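Office Skills, Unit 4 handout: Small supplies and the clear desk
Zurnov Adult Learning Center, bring this to class in January

Where we got to last time: paper. Trays, folders, what goes in the shred bin. Today the small stuff. Clips, pins, tacks, rubber bands. Cheap, easy to lose, and over 200 dollars a year at the Van Acker front office before they started boxing it. Most of that was buying things they already had in a drawer.

1. One kind, one box

Small clear box with a hinged lid. Clear so you see what's in it from a standing position. Label on the outside wall, near side, never on the lid (lid flips back, label goes with it). Binder clips in a row, handles folded over, all facing the same way. Leave space behind them. A full box gets overfilled by the next person and then the lid won't latch.

Both hands to the box when you move it, one each side. Lid shut first. 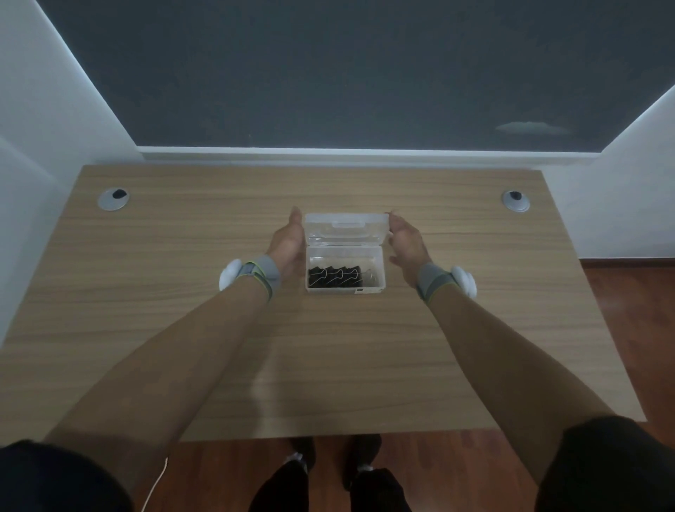

2. Checking clips before they go back

Take each one out of the pile and squeeze it. Handles should move freely. Bent handle, toss it. Rusty, toss it, rust marks paper. Sizes do not mix, see the chart from Unit 2. If you dont have the chart ask at the desk.

Do the checking on the desktop in front of the open box, not over your lap and not over the floor. Keep away from cable holes. A small clip goes down a grommet and you're on your knees with a flashlight.

Two hands for the fiddly ones. Slow is fine at first. By the end of the unit you should get through a mixed tray in 15 minutes.

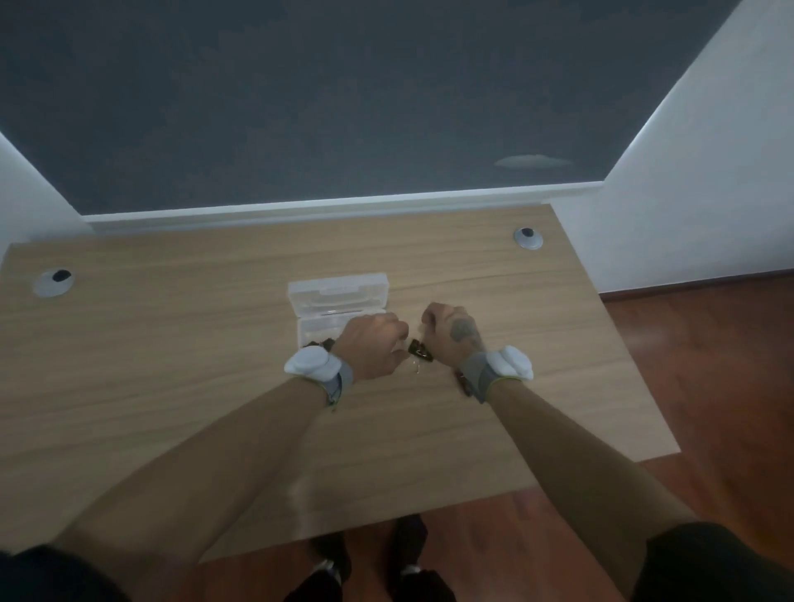
Then the same again with the next size. Don't start two boxes at once, that's how the mixing happens. Finish, close, put away, open the next.

3. Where the boxes live

Top drawer, or a shelf at arm height. Not on the desk overnight. Murkitz rule (the warehouse office, we visited in the fall): the desktop is clear at close, every desk, and supplies go back to the shelf they came from. They have 30 desks and it takes them a few minutes. Zarport has no rule and you saw the photos.

Stock room is different, they buy clips 3,000 at a time and keep them in the cartons. You only refill the desk box from the carton, never put loose ones back in teh carton.

For next class
- one drawer at home or work, sorted, before and after list
- read the section on labels
- bring a marker, fine tip

Questions to the office, room by the stairs, or leave a note in the Unit 4 folder.

Zurnov Adult Learning Center | Contact the office | Copyright Zurnov, all rights reserved | Back to top

Comments

inkwell_b: is the size chart the same one as last year? mine has the old names on it

deskmouse: Did my kitchen junk drawer for the homework, hope that counts. Found four tape measures.

unit4_late: missed the label section, which pages?

inkwell_b: the yellow ones at the back of the packet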